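Shared Office Space for Small Non-Profit Organizations: A Cost and Use Study of the Sangkhawat Building
Final report, Nonprofit Management Practicum
January 23, 2022

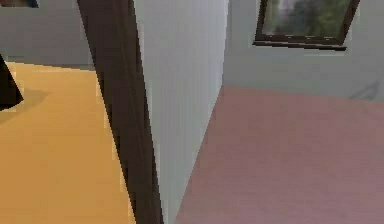 1. Purpose

This report examines whether a group of small non-profit organizations can lower its operating costs by leasing one floor of a building together and dividing the space among its members. The study was carried out for Flendance, a local umbrella group that provides bookkeeping and payroll to arts, food and tenant organizations. Flendance asked for a comparison of three lease structures and a recommendation on how common charges should be divided.

The report does not evaluate the programs of the member organizations. It also leaves out fundraising for the build-out, which Flendance is handling separately.

2. Background

Small non-profits usually rent on short terms and in small units. Rent per square foot is higher under these terms than in a full-floor lease, and each tenant pays for its own internet line, copier contract, insurance certificate and cleaning. Meeting rooms are a further problem. Most of the organizations surveyed hold one board meeting a month and a few trainings a year, and they either rent a room for these or use a church hall.

Two members already share space informally. Resell, which runs a thrift store and a job training program, sublets a back office to Gellow, a reading program for adults. The arrangement has no written agreement beyond a one-page letter. Both parties reported that the rent was fair. Both also reported disagreement over the cost of heating in winter and over who may use the loading area.

3. Method

A written survey was sent to all organizations on the Flendance mailing list in June. It asked for current rent, lease end date, number of desks in regular use, and hours of use for meeting space. The survey returned 133 usable responses. Responses were dropped if the organization owned its building or reported no rent.

Follow-up calls were made to organizations with leases ending within two years. Building data came from the owner's offering sheet and from a floor plan supplied by the leasing agent. No independent measurement of the floor was made.

4. Lease structures compared

4.1 Master lease. Flendance signs for the full floor and subleases to members. Members get a single bill and a short agreement. Flendance carries the risk of vacancy and needs a reserve to cover it.

4.2 Joint lease. All members sign with the owner. The risk is spread, but the lease makes each signer liable for the full rent if another defaults. Most boards contacted were unwilling to accept this clause.

4.3 Separate leases with a shared services agreement. Each member signs for its own rooms, and Flendance manages the common area for a fee. This structure carries the least risk for Flendance. It also loses the full-floor rate, so most of the saving disappears.

5. Division of common charges

Three bases were tested: floor area, number of desks, and annual budget. Floor area is the easiest to audit, but it places a heavy share on organizations that store goods, such as food pantries. Annual budget was rejected because figures are reported a year late and often include pass-through grants. Desk count tracked actual use of the kitchen, copier and internet most closely.

Under the desk method, the common charge comes to $105 per desk per month. Meeting rooms are billed apart from this, by the hour, with a monthly allowance of free hours for each member. A room of 900 square feet on the floor plan is large enough for trainings and could be divided by a folding partition.

6. Limits of the study

Survey figures were self-reported and were not checked against leases. Remote work during the past two years has lowered desk use, and several respondents gave two numbers, one current and one expected. The expected number was used in all cases, which may overstate demand.

7. Recommendations

Flendance should pursue the master lease, on the condition that signed letters of intent cover most of the floor before it commits. Common charges should be divided by desk and reset once a year. A refundable deposit of $200 per desk should be collected at move-in and held in a separate account as part of the vacancy reserve.

The sublease form should state heating costs, loading access and after-hours entry in plain terms. A draft form is attached as Appendix B, and the survey questions are in Appendix A.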